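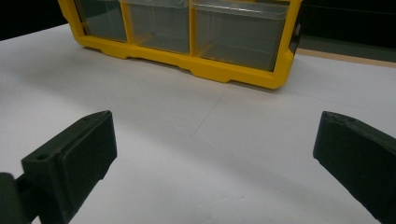
What counts as a day visit in this study?
A day visit is any trip to Jumley that starts and ends at the same home address, includes no paid overnight stay, and lasts at least three hours on site.

4.2 Length of stay and lodging choice

The analysis in this section uses the 3,337 visitor records that remained after duplicates and incomplete responses were removed. Each record covers one travel party. Overnight parties were asked for the number of nights booked, the type of lodging, and the town in which they slept. Parties that split their stay between Jumley and Groltine were assigned to the town where they spent more nights; ties were assigned to the town of first arrival.

Lodging was coded into four groups: hotels, guesthouses, short-term rentals, and campgrounds. Stays with friends or relatives were kept in the sample but left out of the spending model in Section 4.4. The supply side was taken from the Teroro lodging register, which lists 121 establishments in the two towns. Campgrounds enter the register by site, with no record of individual pitches, so occupancy could not be computed for that group.
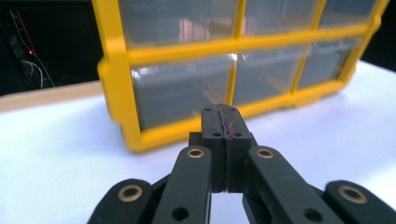
Figure 3. Yellow-framed storage organizer with clear drawers on a white tabletop.

Length of stay differed by lodging group. Parties in short-term rentals stayed longer than hotel parties in both towns, and the gap was wider in Groltine. Guesthouse stays fell between the two. The order of the groups did not change when parties with children were modeled separately, although the estimates for campgrounds became less precise. Distance from home had a positive effect on nights booked up to the point where most parties arrived by air. Beyond that point the effect was flat, which suggests that
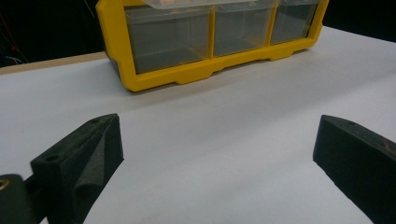 fixed itineraries, and in particular return flights on set days of the week, limit the stay more than distance does. Thursday departures were the most common among air travelers. A model with departure day as a control reduced the distance coefficient but left its sign unchanged.

Seasonal effects were tested with monthly indicators over a period of 12 months. April was used as the reference month. Stays in the summer months were longer for every group except hotels, where conference bookings appear to offset the leisure pattern. Cells with fewer than 100 records were merged with the adjacent month before estimation.

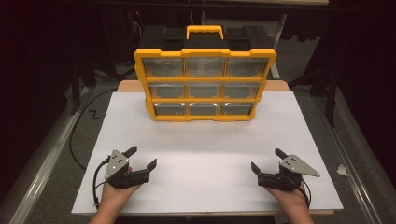 M. Vukčević
Research Associate, Tourism Economics

Two limits apply to these results. Nights booked were reported at the time of the interview, and later changes to the booking were not tracked. The register also omits unlicensed rentals, so the rental share is best read as a lower bound. Section 4.3 repeats the analysis for repeat visitors only.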